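Shoe rack for a narrow hall

marrowfat_9
Looking for a shoe rack under 400 mm deep. Seen the Cadico and the Clisby. Any good?

tolly
Had the Clisby two years. Fine for trainers, but heels slip between the bars.

penrice
Disagree, mine holds heels perfectly well. You hook them over the rail.

tolly
Stilettos maybe. Block heels won't hook on anything.

marrowfat_9
It's mostly block heels here, so that matters.

oxlip
I'd go for bamboo with flat shelves over either of those. Mine has three tiers and wipes clean with a damp cloth. Sparkly sandals with a block heel, like the pair in front of it, will stand flat on a solid shelf, and I'd put them on the top one where the straps don't get squashed.
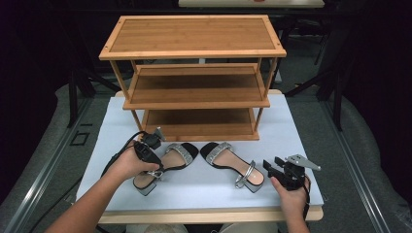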